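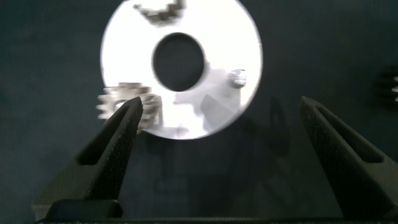 白い円盤と、その縁にかかった銀灰色の歯車。右寄りにボルトの頭

歯車の組み立てキット、白い小さい歯車はどこに入るのが正解ですか

投稿者:さびねじ

卓上で回して遊ぶ歯車の組み立てキットを中古で譲ってもらいました。箱にはFiltettiとだけ書いてあり、説明書は途中のページが抜けています。残っているページの組み立て図が小さすぎて、正直あまり信用していません。

困っているのは、白い小さい平歯車の行き先です。説明書の残りによると「中間の歯車は土台の円盤に載せてから軸を通す」とあるのですが、どの歯車が「中間」なのか書いてありません。銀灰色の歯車を円盤の縁に当ててみたら、歯が円盤の外に出ます。これで合っているのでしょうか。出っ張っているのだから何かと噛むはずだ、と前の持ち主は言うのですが、その人は一度も完成させていないので、あまり当てになりません。

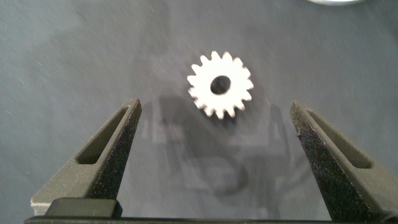 問題の白い歯車。作業台に平置き

穴が歯車の大きさのわりに広く、直径の三分の一くらいはありそうです。手持ちの細い軸を通すとがたつきます。検索すると「がたつきは仕様、油を差せば直る」という記事ばかり出てきますが、穴が大きいのが油で直るとは思えません。下側の歯が少し荒れて見えるのも気になります。不良品なのか、もともとこういうものなのか。

知りたいのは次の点です。
・穴の大きい白い歯車に、カラー(筒状の部品)を入れるのが普通なのか
・銀灰色の歯車の歯が円盤からはみ出すのは正しいのか
・歯の荒れは紙やすりで削っていいのか

「とりあえず全部組んでみれば分かる」という回答は遠慮します。一度それをやって、分解に夜の10時までかかりました。

投稿者:Puspita Liew

そのキットそのものは持っていないので、一般的な話として読んでください。

まず油の件は疑って正解です。油は摩擦を減らすもので、隙間を埋めるものではありません。軸が細すぎるなら、軸が違うか、間に入る筒が足りないかのどちらかをまず考えます。ノギスがあれば穴の内径と軸の外径を測ってください。差が2ミリもあるようなら部品が抜けていると見ていいと思います。ノギスがなければ、手元の別の軸やスペーサーを片端から差してみるだけでもかなり絞れます。

歯のはみ出しについては、写真だけでは正しいとも間違いとも言えません。円盤が単なる台座なら、歯が外に出ていて隣の歯車と噛む作りは珍しくありません。ただ、円盤の真ん中に丸い穴がありますよね。あそこに軸が来るなら円盤ごと回る可能性もあって、その場合は縁に載せた歯車も一緒に動くので話が変わります。円盤が固定か回転か、説明書の残りに書いてありませんか。

それと写真の右寄りに写っているボルトの頭ですが、円盤に留まっているのか、ただ載っているだけなのか、私には判別できませんでした。留まっているなら円盤は固定と考える材料になります。そこを教えてもらえれば、もう少し具体的に答えられます。

やすりは待ったほうがいいです。その写真は歯の輪郭が少しぼけているので、荒れて見えるのがピントのせいという可能性もあります。爪でなぞって引っかかるかどうかを先に確かめてください。引っかかるなら、出っ張ったバリだけを細かい目のもので軽く落とします。噛み合う面を削ると隙間が増えて、あとで戻せません。

投稿者:通りすがりの工作好き

歯数を数えればいいだけでは。噛み合う歯車どうしはモジュール(歯の大きさ)が同じなので、並べて歯を合わせてみれば相手が分かります。合わないものは何をしても合いません。
あと中古のキットは別の製品の歯車が混ざっていることがよくあります。白い歯車が本当にそのキットの部品なのか、そこから疑ったほうがいいです。私もVarelaの歯車が混ざった箱をつかまされて、4晩無駄にしました。

投稿者:さびねじ(質問者)

ありがとうございます。返事をまとめます。

ボルトは指で押したら転がりました。留まっていません。というわけで円盤が固定だという証拠にはならず、振り出しです。残っている説明書にも回るかどうかの記述は見つかりませんでした。

白い歯車は16枚くらいの歯に見えますが、数えるたびに自信がなくなるので、印をつけて数え直します。爪でなぞったところ、引っかかりはほとんどありませんでした。やすりはやめておきます。

混入説は考えていませんでした。ただ、「混ざっているかもしれない」と言い出すと何でも説明できてしまうので、歯を合わせてみるまでは保留にします。銀灰色のほうと並べて、噛まなければ別の箱の部品として扱うつもりです。ノギスは職場で借りられそうなので、内径はその後で書き込みます。

投稿者:Puspita Liew

歯を合わせるときは、二つとも平らな台に置いて手でゆっくり回してください。一か所だけ噛んでも、半周で突っ張るようなら相手ではありません。厚みが違うと歯が合っていても高さがずれるので、横からも見ておくといいです。内径の数字、待っています。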